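## 第三章　厚衣服的整理与收纳

前面两章讲的是衬衫和薄针织衫，那些衣服脾气都比较好，怎么折都差不到哪里去。到了这一章，我们要请出衣柜里最占地方的一群：卫衣、连帽衫、加绒的套头衫，还有那些又厚又软、抱在怀里像抱着一只枕头的家伙。Unetti 分格收纳柜的下面两层就是专门给它们留的，格子比上层深，抽屉的滑轨也换成了承重更好的一种。

请您慢慢来，不用着急。第一次整理一整柜的冬衣，花掉一个下午是很正常的事，泡一壶茶放在旁边（放远一点，别放在衣服堆边上），一件一件地做，做到后面手就熟了，会越来越快的。

本章假定您已经按照第二章装好了柜体，背板的螺丝已经拧紧，抽屉推拉顺畅。如果抽屉推到一半有卡顿，请先翻回第二章的“滑轨校正”一节，调好了再往下看。装满厚衣服之后再去调滑轨，要把东西全部搬出来，实在是很折腾人的。

### 3.1　开始之前

请准备好下面几样东西：

- 一块平整的台面，餐桌、床面都行，铺一条干净的床单更好
- 随柜附送的 Hestlow 折衣板一块（浅灰色，对折放在配件盒的最底层，很多用户会漏看）
- 分隔片 12 片，也在配件盒里
- 一把软毛刷，或者一卷粘毛纸
- 空白标签若干和一支油性笔

折衣板上有两条折线，内侧那条是给薄衣服用的，这一章里请一律用外侧那条。外侧折线对应的宽度正好是深格的宽度，两边各留了一点余量，衣服放进去不会蹭着格壁。

> **提示：** 折衣板刚拿出来时会有一点翘，放在台面上，用几本厚书压一夜就平了。不要用熨斗去烫它，板材遇热会变形，变形以后就没有办法恢复了。

### 3.2　收之前先看一看

厚衣服一收往往就是大半年，所以收之前这几步请务必做完，它们看着琐碎，却能省去来年的许多懊恼。

1. **确认衣服已经干透。** 加绒的衣服外面摸着干，里面不一定干，尤其是腋下、帽子的夹层和下摆的罗纹口。把手伸进袖子里，用手背去贴一贴，手背比手心更容易觉出潮气。拿不准的话，就再挂一晚上。

2. **掏口袋。** 卫衣前面的大口袋最爱藏东西，纸巾、发圈、零钱、糖纸，什么都有。纸巾请特别留意，碎在口袋里以后很难清干净。

3. **处理抽绳。** 连帽衫的帽绳先拉到左右一样长，然后松松地打一个结，塞进领口里面。结不要打得太紧，否则放久了绳子上会留下一截硬印子。

4. **拉链拉好，扣子只扣第一颗。** 拉链敞着容易钩坏旁边的衣服，所以要一拉到顶。扣子则不必全扣，扣上最上面一颗，领子就不会歪了。

5. **刷一遍。** 顺着绒的方向，从领口往下摆刷。领口和袖口多刷几下，这两处最容易积灰。

> **注意：** 颜色很深的红色、藏蓝和黑色，前几次洗涤时可能会掉色。新买的深色厚衣请单独放一格，或者在它和浅色衣服之间垫一层白棉布。柜子的内衬是米白色的，一旦染上颜色，擦拭很难去除，这种情况也不在保修范围之内。

### 3.3　分一分堆

刷好的衣服先不要急着折，我们在台面上把它们分成几堆。分法全凭您家里的习惯，我们自己试下来，觉得按“多久穿一次”来分，比按颜色或者按人来分都要省心一些：

- **常穿的**：一周里总会拿出来的那几件，放在第四层，就在腰部的高度，弯一点腰就能够到。
- **偶尔穿的**：天气特别冷才想得起来的，放在第五层靠外的一排。
- **这一季不穿的**：放在第五层靠里的一排，或者收进顶上的 Jidia 布箱里。

一家人合用一个柜子的话，可以先按人分，再按上面的办法分。孩子的厚衣服请放在第五层，让他们自己拿得到，也自己放得回去。刚开始几天放得歪歪扭扭是难免的，不要紧，慢慢就好了。

分堆的时候难免会碰到几件拿在手里左右为难的衣服，穿又不太穿，送人又舍不得。我们的建议是另外起一堆，先放在一旁，等全部收完了，再看看还剩下多少空格。有空格就留，没有空格再做决定，那时候心里会清楚得多。

### 3.4　格子能装多少

单个深格的承重上限是 700 克乘以所装件数的说法，在老版本的说明书里出现过，容易让人误会，我们在这一版里改掉了。现在请您只记住一条：**衣服放进去以后，手掌能平着插进衣服和格顶之间，就是合适的。** 插不进去，说明太满；能伸进去一整个拳头，说明还可以再放一件。

分隔片是插在格子底部的槽里的，槽与槽之间的距离是 200 毫米。厚衣服一般一个槽距放一件，特别厚的可以占两个槽距，把中间那片抽掉就行。抽下来的分隔片请收回配件盒，日后换季放薄衣服时还要用。

> **小心：** 请不要为了多放几件而用膝盖或者身体去顶抽屉。抽屉前板是靠四个卡扣固定的，猛力去顶，卡扣会松脱，前板掉下来可能砸到脚。有小孩在旁边的时候，请更加当心。

### 3.5　折一件厚卫衣

下面以一件带罗纹收口的厚卫衣为例，把整个过程走一遍。步骤写得比较细，头两三件照着做，后面您大概就不用再看了。

1. **提起来抖一抖。** 捏住衣服，把它提离台面，轻轻抖两三下，让缩成一团的厚布自己坠开。厚料子有分量，提起来的时候会打很深的褶，领口和里衬也常常翻在外面，这都没有关系，放平之后再理。

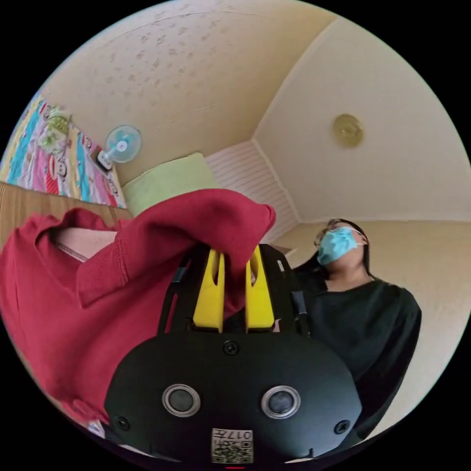 2. **正面朝下铺平。** 把衣服放到台面上，领口朝向远离自己的一边。用手掌从中间向两侧推，把里面的空气和褶子一起推出去。有帽子的，先把帽子摊平，再往下折到后背上，帽尖大致对准后背的中线。

3. **放折衣板。** 板的上沿抵住领口下方，左右居中。翻出来的里衬这时候塞回去，领口的缝线理成一道顺滑的弧线。

4. **折左边。** 沿着外侧折线，把左边的衣身连同袖子一起折过来。袖子多半会伸到另一边去，把它顺着衣身向下折，让袖口的罗纹朝着下摆的方向。

5. **折右边。** 做法同上。两只袖子叠在一起会有点厚，可以让右袖稍稍往外错开一指宽，中间就不会鼓起一个包。

6. **抽出折衣板。** 一手轻轻按住衣服，一手从领口那头把板抽出来。动作慢一些，抽得太快会把刚理好的褶子又带乱。

7. **从下摆往上折。** 先折三分之一，再折三分之一，变成一个长方的厚块。折的时候不要用力压，厚衣服里存着一点空气才会蓬松，压得太实，绒面容易倒。

8. **立起来试一试。** 把折好的衣服竖着放在台面上，松开手。能自己站住的，就可以进格子了。站不住、往一边倒的，多半是两只袖子叠得不匀，打开来从第四步重新折一次就好。

9. **放进格子。** 折口朝下，圆润的那一边朝上，这样拉开抽屉，一眼看过去都是整齐的弧形，拿哪一件都不会带出旁边的。

> **提示：** 特别厚的连帽衫，折三折可能会太高，改成对折一次再占两个槽距，效果更好。

### 3.6　贴标签

标签贴在抽屉前板内侧的左上角，关上抽屉从外面看不到，一拉开就看见了，我们觉得这样柜子的外观比较清爽。当然，您喜欢贴在外面也完全可以。

标签上写什么，随您高兴。写衣服的种类，写家里谁的，写放进去的月份，都行。如果是这一季不穿、要收到 9 月再拿出来的，建议把月份写上，到时候看一眼就知道轮到哪个抽屉了。

### 3.7　日常照看

厚衣服收好以后，并不是就可以把它们忘掉了。柜子背后留有透气孔，请不要让柜背紧贴着墙，至少留出一掌宽的空隙。梅雨天里，选一个有太阳的上午，把抽屉拉开一半，通通风，下午再关上。

防虫用的香木片或者干燥包，请放在格子的角落里，不要直接压在衣服上。Phetsri 香木片的气味会慢慢变淡，淡了以后用细砂纸轻轻打磨一下表面，香气又会回来，可以用很久。

**常见的小问题**

- **抽屉推不到底：** 多半是有一只袖子或一根帽绳掉到了抽屉后面。把抽屉整个抽出来，伸手到里面摸一摸。
- **衣服总是往一边倒：** 格子没有放满。在空的那一侧插一片分隔片，把衣服扶住。
- **拿出来有折痕：** 挂在浴室里，趁着洗澡时的热气，挂上一会儿就会舒展许多。挂过之后请晾干再穿，或者晾干再放回格子。
- **有闷闷的味道：** 把那一格的衣服全部取出来晾一晾，格子用拧干的布擦一遍，等里面干透了再放回去。
- **分隔片不够用：** 可以单独补购，配件编号是 1,194，向购买柜子的店家报这个编号即可。

下一章讲围巾、帽子和手套这些小件，用到的是最上面那一层浅抽屉。折衣板暂时用不着了，请把它对折好，放回配件盒的最底层。

*本说明书修订于 2022-01-15*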